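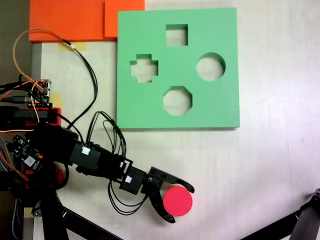 The Supper Box for Two from Fellness

Regular readers know I don't sell much on this site. I eat, I write about what I ate, and once in a while I put up a page for something I'd hand to a friend. This is one of those pages.

Fellness has been feeding Clirnport for eight years out of a narrow dining room with a bar along one wall and a kitchen you could cross in three steps. Fidelina Villanueva cooks. Nia Maddocks runs the front and bakes the bread, and if you've ever tried to leave without dessert you've already met her. Back in April they started packing up dinners for people who couldn't get a table, and I've been picking mine up ever since (my husband would like it known that he does the driving).

What's in it

Braised short rib in a dark onion gravy, enough for two hungry people or three polite ones. A tub of soft polenta that needs a splash of milk when you warm it. Green beans with garlic and lemon, kept separate so they don't go gray on you. Half a loaf of Nia's seeded bread, butter with too much salt in it (my kind of butter!), and two slices of whatever cake is going. Mine has been almond the last few times, with plums once.

There's a meatless version too, with mushrooms and white beans standing in for the short rib. I was ready to be nice about it and then I ate the whole thing standing at the counter, so order that one without fear.

The sizes

The regular box is called the Nina, after Fidelina's grandmother, and it's the one described above. The small one is the Tinier, which started as a joke on the order sheet and stuck. It's dinner for one: a single portion of the rib or the mushrooms, polenta, beans, two thick slices of bread and one slice of cake. I'd get the Nina even if you're eating alone -- that gravy on toast the next morning is a fine thing.

Heating it up

Oven at 400, lid off the rib, foil on top, 25 minutes or until it bubbles at the edges. Polenta goes in a small pot on low, and stir it more than you think you need to. The beans want a hot skillet and a couple of minutes. Please don't microwave the bread.

Everything keeps in the fridge for two days. The short rib freezes well, the polenta doesn't, and I have the grainy leftovers to prove it.

How to order

Use the form at the bottom of this page by noon the day before you want it. Pick-up is at the side door of the restaurant between four and six. Ring the bell and give it a minute, they're usually up to their elbows in something. No delivery yet -- I keep asking.

Tell them about allergies in the notes box. There's dairy in the polenta and nuts in most of the cakes, and Nia will swap in a plain lemon slice if you ask ahead.

They've packed 1,096 of these so far, according to the tally taped up inside the walk-in, and I'm responsible for an embarrassing share of them. If you want wine with it, the bar will sell you a bottle at the shop price when you pick up. Ask for the cheap red from the bottom shelf.

Page updated Aug 27, 2024. Menu changes when Fidelina feels like it.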